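Citations drop the article author after the page reloads

Status: open
Product: Urnix reference library, web version
Priority: normal

Hello all, me again, with another one about the citation box. I look after the history entries for the Skeltetti local encyclopaedia, and we moved everything over to Urnix in December, roughly 800 articles in total. Most of it went across beautifully, I should say that first!

The trouble is with the Cite button. Open any article, click Cite, pick a style from the list, and you get a perfectly good reference: author, title, publisher, the lot. Now refresh the page and do the same again. The author has gone, and the reference starts with the title (with a stray comma in front of it, which looks horrid in a bibliography). I first spotted it on the entry for the Wekamier canal riots, when a teacher wrote in to ask why her class had ended up with two different references for the same page.
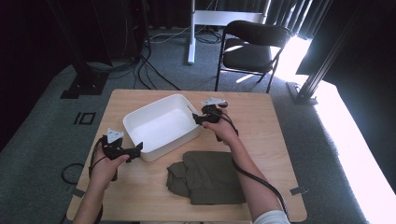
Posted by Radek Šindelář
Updated January 2022 | Filed under: Citations, Page tools

What I've tried so far:

Cleared the browser cache. The author came back once, then vanished on the next refresh.

Tried a private window. Same thing.

Switched between all 4 citation styles. It happens in every one of them, so I don't think it's the style templates.

Logged out and looked as an ordinary reader. Still broken.

Then I got nosy and compared long articles with short ones. Anything under 200 words behaves itself, however many times I reload. The longer ones nearly all go wrong – the canal riots piece is 3,000 words and fails every single time. I wonder if the author line gets fetched separately and the box is filling in before it arrives? I'm guessing there, please don't laugh.

Reply from Malabanan support

Thanks Radek, we can reproduce this on our test copy. Could you turn off "Remember my last style" in Page tools, save, and try the canal article again?

Reply from Radek Šindelář

Done, and it's better! Five refreshes and the author stayed put each time. The stray comma is still there on entries with two authors, though, and my readers rather like having their style remembered, so I'd love to switch that back on at some point. Please keep this one open for now – I'll go through the biographies tonight and add the titles of any that still misbehave.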